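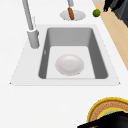 Tilahun | Project report, Companion Animal Nutrition | June

Portion error in dry cat food measured by cup and by scale

The project compared two ways of measuring dry cat food at home: a marked plastic cup and a kitchen scale. Owners in 24 households used each method for half of the test period and entered every meal in Nodgate, a logging sheet built for the course. All cats were healthy adults already eating dry food.

The log held 3,811 meals at the close of the test. We removed 529 entries with no start weight or with a second cat feeding from the same bowl. Each remaining portion was compared with the target set for that cat at intake.

Cup portions ran over target by 13 percent at the median. Scale portions stayed close to target, and the spread between meals was much smaller. The cup error was larger for small kibble, which packs more tightly.
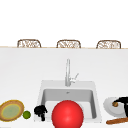 Figure 2. Counter with sink and wicker chairs.

Two limits apply. Owners knew which method was being tested, and body weight was recorded only at the start and end. Treats were logged by piece and left out of the totals. A repeat should use one kibble size per group and weigh the cats every two weeks.

Contact: Comero Student Projects | © Comero | Back to top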